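4.2 Sleeping arrangements and the decision to stay on

We came to this part of the study expecting to write mostly about money. The people in our sample live on the road in converted vans for at least part of the year, and nearly every earlier paper we read treats the cost of housing as the thing that gets them out there and keeps them out there. So it was a real pleasure to open the trip diaries and find page after page about sleep! People wrote about pillows, about roof vents, about the sound of rain on sheet metal, and about which way the nose of the van should point if you want the sun to wake you (or don't).

The diaries cover 3542 nights in all. For each night the traveler noted the kind of place (campground, public land, street, driveway, parking lot), whether a bed indoors had been on offer, and how well they slept on a scale from one to 5. We left the definition of a good night entirely up to them. One traveler gave top marks to a night in a truck stop outside Trirkham with refrigerated trailers running on both sides, and we love that we have no way to argue with her.

What stands out is how the answer to "would you have taken the bed?" changes over time. In the early weeks, travelers mostly said yes when a friend or relative offered a room. By the second month many were saying no, and they were saying it with some feeling. A retired surveyor parked in his sister's driveway in Bavby wrote that the guest room was lovely and that he had lain awake in it until two, then gone out to the van in his socks and slept until the garbage truck came by.

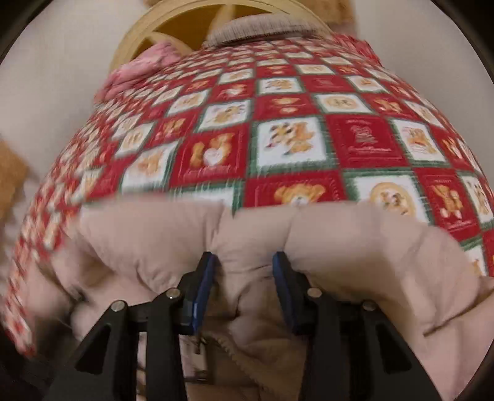 Weather matters, of course, but less than we had guessed. Travelers turned down indoor beds on nights well below freezing, and the diaries are full of cheerful detail on how they managed it (hot water bottles, a second hat, cooking something slow right before bed so the windows fogged up). Heat was another story. There is only so much a person can take off, and a van that has stood in the sun all day in August holds that warmth long past dark. If there was one kind of night when even the most devoted van sleepers went inside, it was a still, sticky one with no breeze and nowhere higher to drive.

Figure 3. Jacket on a quilt.

We also looked at the layout of the vans themselves. Reinholz had a hunch that a bed left made up all the time would go with better sleep than one that has to be folded out of a bench each evening, and the diaries back him up very nicely. Travelers with fixed beds rated their nights higher, and they also turned in earlier. Several of those with fold-out beds told us they put off the job until they were too tired to do it well, and one of them had spent most of a week in Fairweather sleeping sideways on the bench with her feet on the cooler. She later built in a fixed bed and gave up her dinette, and her entries from then on are a joy to read.

Frerichs went through the same diaries for mentions of the host household, and his reading adds something we would have missed. Driveway nights were rated almost as high as nights on public land, and far above street parking. The travelers liked having a kitchen and a hot shower close by, they liked breakfast with family, and they liked being able to shut their own door at ten o'clock. Around 11 of them used some version of the phrase "my own room" for a vehicle parked next to a house full of empty ones.

Two cautions belong here. The travelers who kept writing through the winter were probably the ones enjoying themselves, and we have very few entries from people who sold up and went home. The Vidia group, all of whom met at the same desert rally, also compared notes with each other, and their ratings drift closer together as the season goes on. We come back to both points in Section 5, along with the matter of dogs, who take up a surprising amount of mattress.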